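Drostaseo Home Forum > Laundry and Linens > Storage

Sorting small textiles in a shallow tray: fold, roll or stand on edge?

Posted by Osian Harries, 19/12/2021

I am reorganizing the small laundry in our bedroom and need advice on method. By small laundry I mean socks, hand cloths, washcloths and children's printed things, anything that does not justify hanger space or a full shelf. At present it all goes into one shallow metal tray that I carry from the dryer to the bed, sort there, and then slide into the second drawer of a Craddock dresser. The inside depth of that drawer is 13 cm.

The tray is rigid and wipes clean, and I would like to keep using it. The trouble is that the contents do not stay sorted. Anything folded flat ends up under something bunched, and pulling out one sock disturbs the rest. Thick striped cloths take up most of the space and the thin printed ones work their way down to the bottom and along the edges.

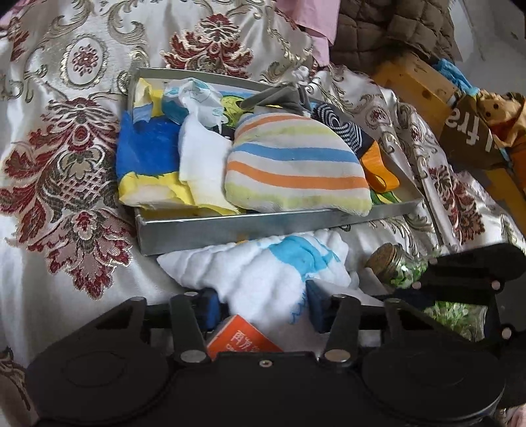
I have tried cardboard dividers. They lasted until January of this year, when the glued joints gave out, and I did not replace them. I have also tried a fabric organizer with individual cells, but the cells were too narrow for a folded hand towel and too wide for a single pair of socks.

What I would like to know:

Is there a fold that holds its shape in a tray with low sides?
Should towels be kept out of the tray entirely?
Is it worth sorting by fabric weight instead of by type?

The drawer cannot be changed. The tray can, if there is a good reason.

Eleri Wynne
Member, 677 posts

Taking these in order.

Fold. Use a file fold. Lay the cloth flat, fold it in thirds lengthwise, then fold from one short end toward the other until the packet is slightly lower than the drawer opening. Stand it on the folded edge. A cotton hand cloth will hold this if it is completely dry and has been smoothed by hand first. Thin synthetics will not hold it and should be rolled. Socks should be laid together, folded once at the heel and once again, and stood up the same way. Do not turn the cuff over the pair. It stretches the elastic and produces a ball, and balls are what push everything else out of line.

Low sides are a problem only when the row is short. Standing packets support each other when the row is full. If you have half a row, close the gap with a rolled towel or a bookend.

Towels. Yes, keep them out. Terry is bulky for its area, and one towel displaces several cloths. It also sheds lint onto dark socks. If the hem of a towel is fraying, trim the loose threads and run a zigzag stitch along it before the next wash, or move it to the rag pile.

Weight or type. Type first, then weight within the type. Sorting by weight alone puts a heavy sock beside a heavy washcloth, and you will not find either one in the morning.

One point you did not ask about. If you sort on a satin bedspread, put a cotton towel or a cutting mat under the tray. Satin snags on metal corners, and a pulled thread in a woven pattern is difficult to hide. Check the underside of the rim for burrs with a cotton ball. Wherever fibers catch, use fine sandpaper, 500 grit or close to it, and wipe off the dust afterward.

For dividers, cut corrugated plastic and slot the pieces together halfway. No glue is required. Leave them 1 cm below the drawer opening.

Nikia
New member

I just put it all in a Prundevach bin with a lid. 48 quarts, fits under the bed. No folding. Socks go in a mesh bag inside so they don't get lost. Not sure it would work with your drawer though.

Osian Harries
Original poster

Thank you both. The under-bed space is taken, so the bin is out. I did the cotton ball check and found two rough spots on the rim, both near the same corner. I will sand those before the tray goes back on the bed.

Eleri, on the slotted dividers: does the corrugation need to run vertically, or does it not matter at that height?

Eleri Wynne
Member, 677 posts

Vertically. Run horizontally, it creases along the flutes when the row leans on it.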